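3.2 Collecting demonstrations by teleoperation

All demos for the serving task were recorded on the Skindelton cell, two white arms behind a brown tabletop, one parallel gripper each. Operator holds two leader handles, follower arms copy. No force feedback in this version – we tried it in August and dropped it, operators fought the handles. Kinesthetic teaching (grabbing the arm and moving it) was used only for the home poses and a few waypoints near the tray.

The task: items to be picked from their holders and placed on the central tray, order given verbally at the start of each episode. Start state for one layout is in Figure 4. Tray empty, cake slice in its own basket on the right, foil packages in another basket under the right arm's gripper. Bottles stay in the tiered rack at the back. The foil ones were the hardest to teach, the outline changes with every grasp and the operators tended to over-close.

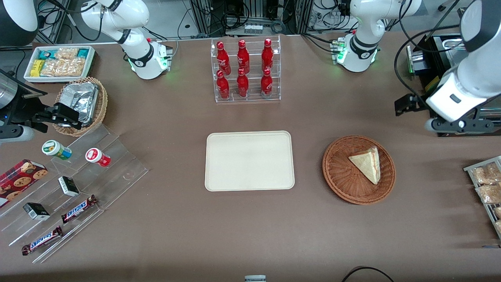
Figure 4. Serving layout, tray empty, both grippers over the table.

Heriberto Robles objected, on reading a draft of this section, that leader handles teach the operator's habits as much as the task, and that two people given the same order will hand the policy two different tasks. Fair point. We did see it. One operator always paused above the basket before closing, another came in at a slant, and a policy trained on both hesitated half way between the two. We did not merge styles after that – each operator's episodes carry a tag and the tag is fed to the policy as a input.

In total 400 episodes, 14 operators, of which 148 episodes were thrown out (dropped item, handle clutch slipped, operator asked to stop). Episodes were about 20 seconds long once trimmed. Trimming was by hand, first motion to last release. Idle frames in the middle were kept, see 3.4 for why this hurt us later. Logging through Polora, both arms and the gripper commands on one clock. Resets between episodes were done by the operator who had jsut finished, so layouts drift a little over a session; we left the drift in.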